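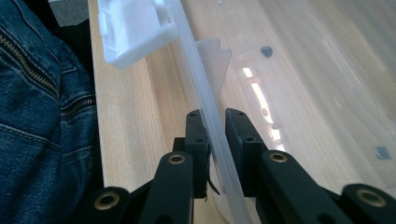

*Bench end, clear plastic edge running across the wood top.*

**May, river carbon notebook, morning**

Started at 6:40 because I wanted the first blanks through before the building warmed up, and it paid off! Baseline on the carbon analyzer sat flatter than it has all spring. I ran the zero water, then the low standard, then zero water again, and the second zero came back down to where the first one was. Last month it was hanging high after every standard and I spent days chasing it. New tubing on the sample line, new septum, long rinse. I would love to know which of the three did it, but I changed them all together like an impatient person, so the notebook will have to live with that.

Samples on deck today are the Punbridge set, upstream and downstream of the restored peat bank, plus the leftover bottles from Grosholm that never got run before the lamp died. The Grosholm bottles have been in the dark fridge the whole time and were filtered and acidified in the field, so I think they're fine. I'm flagging them in the sheet anyway. Anyone using those numbers for the summary, please keep the flag column when you copy them over. It went missing last time.

**What we're after (for whoever picks this up next)**

The regional climate plan wants a figure for how much carbon stays put when a drained bog gets its water back. Most of the attention goes to gas coming off the surface, and fair enough, that's the big term. But the brown water leaving in the ditches carries carbon too, and once it's down in the river a good part of it gets turned into carbon dioxide anyway. So if we only count the gas at the bog we miss a slice. Our job is the slice. I find this bit really exciting, since the water samples are cheap and anybody with a bottle and a filter can help fill in the map.

**Run 1**

Punbridge upstream first. Diluted because it was the color of strong tea. Peaks were clean, replicates lay on top of each other, no tailing. Downstream came out lower than upstream, in the direction we hoped. Before anyone cheers (I did, a little), the ditch from the farm side joins between the two points, and that's clear water, so part of the drop has to be plain dilution. We need the flow numbers to pull those apart. The Benkirane logger at the lower point has the stage record but I haven't downloaded it yet.

Check standard in the middle of the run was inside limits. Check standard at the end also inside limits. Two for two. I don't think I've written that sentence since winter.

**Run 2**

Grosholm leftovers. One bottle had fine brown stuff at the bottom even though it was filtered. I've seen this before with acidified bog water — the humic material drops out when the pH goes down — and it means the analyzer is only seeing what's still dissolved unless you shake hard. I shook hard, ran it, let it settle, ran it again. The settled one read lower, as you'd guess. So:

- Shake every acidified bottle right before loading. Every one, even the clear-looking ones.
- Load in small batches so nothing sits in the tray for an hour.
- Write "ppt" in the comments if there's anything at the bottom.

I went back through the old sheets to see if we'd been doing this, and the comments column is mostly blank, so I can't tell. It would be worth pulling a few of the archived bottles and running them shaken and unshaken. Could be a nice small project for a summer student. If the gap is steady we may even be able to correct the older set, though I wouldn't promise that to the planning people yet.

**Light absorbance**

While the analyzer was working through its tray I put unacidified splits on the spectrophotometer. Blanked on zero water at 375 nm, read everything in the short cell. This was the fun part of the day. The absorbance against carbon plot for Punbridge is nearly a straight line! Grosholm falls on a different line, a bit steeper, which makes sense if the carbon there is older and darker. Two sites isn't much to build on, but if each bog has its own steady line then a cheap light sensor in the ditch could give us carbon all day long, storms included. Storms are when most of it leaves, and storms are exactly when we're never standing there with a bottle.

Plitance would be the one to try next. It has the most open ditch, there's already a post to strap things to, and the site gets full sun for the panel. The trouble will be slime on the sensor window. The wiper on the old unit quit after a few weeks and left us with a beautiful rising trend that was entirely algae.

**Things that went wrong**

Dropped the 100 mL volumetric. It bounced. It did not break, but I've put it aside until it's been weighed full of water, so don't use the one with tape on the neck.

The printer label glue lets go in the fridge again. Three bottles had labels lying next to them. I could match them from the pencil writing on the caps, and I'm so glad we still do the caps. Please keep doing the caps.

The fume hood alarm chirped twice around lunch and stopped by itself. Logged it on the sheet by the door.

**Afternoon**

Downloaded the drift file and looked at zero water across the whole day. There's a slow climb after noon, small, well under the low standard. Room got warm. I corrected run 2 with a straight line between the start and end zeros, and kept the raw numbers in the next column over. The correction doesn't change any of the ordering, only the last digit on the weakest samples.

Also had a go at the load sum for Punbridge with a made-up steady flow, only to see what size of number falls out. It's the same order as the value in the draft plan, which was borrowed from bogs a long way from here. I'm not putting it in writing anywhere but this page until the stage record is in.

**Next**

- Get the Benkirane logger file, check the clock (it was still on winter time at the last visit).
- Redo the rating curve at the lower Punbridge point. The bank has slumped and the old curve can't be right any more.
- Absorbance on Plitance water, fresh, same day if at all possible.
- Order septa. We're on the last bag.
- Ask about the spare light sensor, and whether the wiper can be bought on its own.

Analyzer left on standby, gas off at the wall, waste bottle emptied and back under the bench.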